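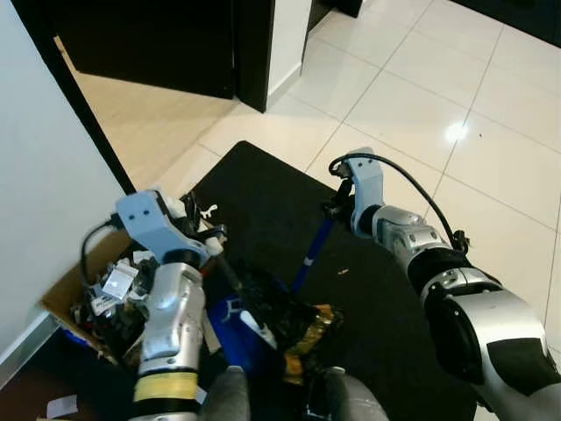 An open carton of mixed items against a hallway wall, with a black doormat on white tile.

Hallway box

From Dokix, the household wiki. Last edited June 18, 2022. This article needs more sources.

A hallway box (also entry box, door box, in Gralby the "drop carton") is an open container kept on the floor near the main door of a home, used for things that have no fixed place. Most often a plain cardboard carton, flaps left up or folded out. Not to be confused with a shoe tray or a moving box, though many start as the latter.

Contents

Mixed by nature. Spare plastic parts, cards, packaging, cable ends, bits of paper, batteries, keys to locks long gone. Heavier stuff sinks, flat and light stuff stays near the top. Bags and other soft things usually go beside the box on the mat instead, as they fill it too fast. Long items such as poles, umbrellas and broom handles don't fit and are laid across the mat or leaned in the corner.

Placement

Against the wall, close to the baseboard, clear of the door swing. On glossy tile a carton slides when kicked, so some homes set one edge on the doormat. Others tape the bottom. A mat under the whole box keeps the base dry in wet months but leaves less room for feet.

Rectangular mats are the usual choice. Black and dark gray hide dirt best, and show lint worst. See Doormat.

Sorting

The usual way is to tip nothing out. Items are lifted off the top one at a time and put in groups on the mat: keep, move to another room, throw away. Paper scraps first. Small parts go in a jar or a zip bag, with a label if anyone knows what they belong to. Poles and handles are moved out early, becuase they get underfoot.

Tipping the box over is quicker but scatters small parts, and on hard floors they travel. A sheet laid down first helps.

In the Xolalpa building survey (April, 39 homes) most boxes were sorted only when full. 3 were sorted weekly. The remaining homes gave no regular time at all.

Sizes

No standard. The Andance flat-pack carton, common in the area the survey covered, is 600 mm on the long side and is often cut down to make reaching in easier. Low boxes get sorted more, deep ones tend to be forgotten at the bottom half.

Variants

Basket: looks better, snags on cable and loose thread.
Plastic crate: washable, stackable, noisy on tile.
Lidded bench: hides the contents. Holds more then a carton but the lid collects its own pile.
Two-box system: one for things going out, one for things coming in. Needs a wide hall.

See also

Doormat
Junk drawer
Shoe tray
Umbrella stand

Notes

1. Xolalpa building survey, entry halls section, p. 131.
2. "Drop carton" also used in Gralby for a parcel box outside the door. Separate article wanted.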